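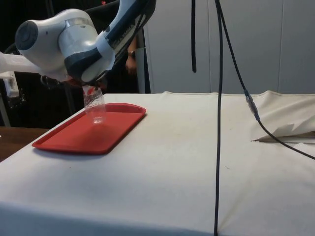 4 Collecting the Demonstrations

4.1 Setup and Operators

All demonstrations were collected at the Istby site on a single covered table, using the objects listed in Appendix B. Most of these objects are the kind found in any office kitchen, and several came from ours. The operator drives the arm through the Moges controller while a second person resets the table between episodes. The two authors who did most of the driving (E. Jurić and A. Amaral) traded places every hour, a schedule that began as a control for operator style and continued as a control for sore shoulders.

We had planned to collect 1,000 episodes. We kept 352. The gap has two causes of nearly equal size: episodes that were never recorded, and episodes that we wish had not been. The second group includes drops, controller faults, and one long afternoon in June when the logger wrote the joint angles of the previous episode into every new file. The joint angles were excellent. They belonged to something else.

Each kept episode contains the arm and hand states, the operator's commands, and synchronized video from a fixed view and a wrist view, all sampled at 20 Hz. An episode starts when the operator presses the pedal and ends when the operator releases it. Early on we let the software decide when an episode was over by waiting for the arm to stop moving. Operators stop moving when they are thinking, so this gave us a large set of very short demonstrations of people thinking.

4.2 What the Wrist View Sees

Clear plastic is a poor choice of material if the goal is a paper with high numbers in it. Cups and bottles take on the color of whatever lies behind them, and their brightest features are reflections that slide around as the camera moves. We kept them in the set on purpose. A policy that handles only solid, matte, brightly colored blocks has been shown many times to work well on solid, matte, brightly colored blocks.

The wrist view helps with the last part of the approach, where the fixed view often loses the object behind the arm. It also spends most of its pixels on the hand. In Figure 4 the fingers and palm take up the lower two-thirds of the image, and the bottle, the thing we would like the policy to care about, runs out of the top. We tried cropping the hand away. Grasp success fell, apparently because the policy had been using the position of its own fingertips as a ruler. We put the hand back.

A smaller worry was the blue LED in the base of the hand. It is bright, it flares, and it sits in the same place in every wrist image, so we expected it to be ignored. To check, we masked it in a copy of the training set and retrained. The difference was within noise, and the LED was allowed to stay.

Figure 4. Wrist view of a bottle lying on its side, before contact. The label and the white cap are the easiest parts of it to pick out; the body between them and the base is mostly streaks of light.

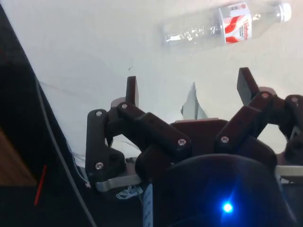
4.3 Labeling and Rejection

Every episode was watched in full by someone other than its operator, who marked it keep, reject, or argue. The third label was added in the second week, after it became clear that we were doing it anyway. In total 11 episodes were argued over at length, most of them involving a cup that reached its target in a way that neither reviewer would have chosen. We kept those in which the final state was correct and no contact was made with the table on the way.

Rejected episodes were stored with a one-line reason. The Tavus baseline in Section 5 is trained on the kept set only. The Plikum variant also receives the rejected episodes, marked as failures, and so gets some use out of our worst driving. Files with the wrong joint angles were left out of both.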